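Writing Picture Books for Music Class
Handout 3: Putting sound on a silent page

Welcome back! Last week we talked about choosing a main character. This week is my favorite one in the whole course, because we get to the real puzzle of the music picture book: the page makes no noise at all, and your reader has to hear something anyway.

Reading for this session: Chaltu Demissie's The Zuso Drum (the whole book, it takes ten minutes, so please read it twice and read it out loud the second time) and the first chapter of Tolera Wolde's memoir, the part about his grandmother's kitchen in Taltport.

1. Three ways to write a sound

Copy it. These are the sound words: plink, thrum, ka-chunk. Children love them and so do I. Demissie makes up her own, and the best is "dubbadoom," which shows up on the second spread and then keeps coming back, a little longer each time. Notice that she never explains it. By the fourth time the whole class is saying it with you.

Compare it. "The cello sounded like a bear telling a secret." A comparison works when the child knows the second thing better than the first. A bear, yes. A foghorn, maybe, if you live in Taltport. An oboe compared to a clarinet helps only the oboe players.

Show what it does. The baby stops crying. The dog gets up and leaves. Wolde is wonderful at this: his grandmother hums, and everyone in the next room lowers their voice without knowing why. He hasn't said one word about the tune, and I could swear I know it.

Most good books mix all three. Go through The Zuso Drum with a pencil and mark each sound C, M or S (copy, compare, show). You should find 17. If you get a different number, bring your list and we'll argue about it!

2. Rhythm in the sentence

Read these two aloud:

Kedir walked to the market and he was listening to the carts that were going past.

Kedir walked. The carts went by. Clack and clack and clack.

The second one has a beat you can tap with a foot. Short words do most of that work. So does the page turn, which is the closest thing we have to a rest in music. Put the rest where you want the reader to hold a breath.
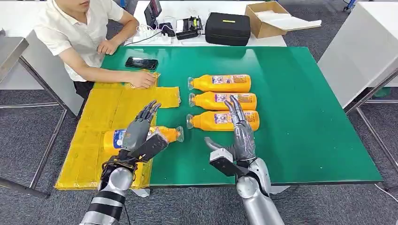 Rhythm also lives in the hands, and this is where beginners miss a great chance. A composer in a story doesn't have to be at a piano. Give your character an ordinary surface and let the reader imagine what it would sound like. A hand resting flat on taped-up cardboard is a perfectly good starting point: what would a tap make there, and how would it differ from a tap on the tabletop next to it, or on the back of a phone? Write down a word for each of the three. Then put them in an order, repeat the order, and change one the third time around. You now have a phrase, and probably a page of your book.

3. The teacher character

Many of these stories have a wise old teacher in them, and many of those teachers are dull. They give speeches. Yeshi Gudeta's Mr. Gebremichael is the cure. He falls asleep in lessons, hates scales, and teaches by asking "And then what did you hear?" until his student is ready to scream. Give your teacher one question and one bad habit, and see how far you get.

For next time

Sit somewhere for 27 minutes and write down every sound. No music playing, please. Pick the one you liked least and write a spread about it, 90 words at most, using at least two of the three ways from section 1.

Zixuan Xie has kindly agreed to read her draft of Cavico and the Lost Whistle to us in the first half. It's a joy, and she would like notes on the ending, so come with a pencil.

Spare copies of The Zuso Drum are on the shelf by the door. Please sign one out before you take it home.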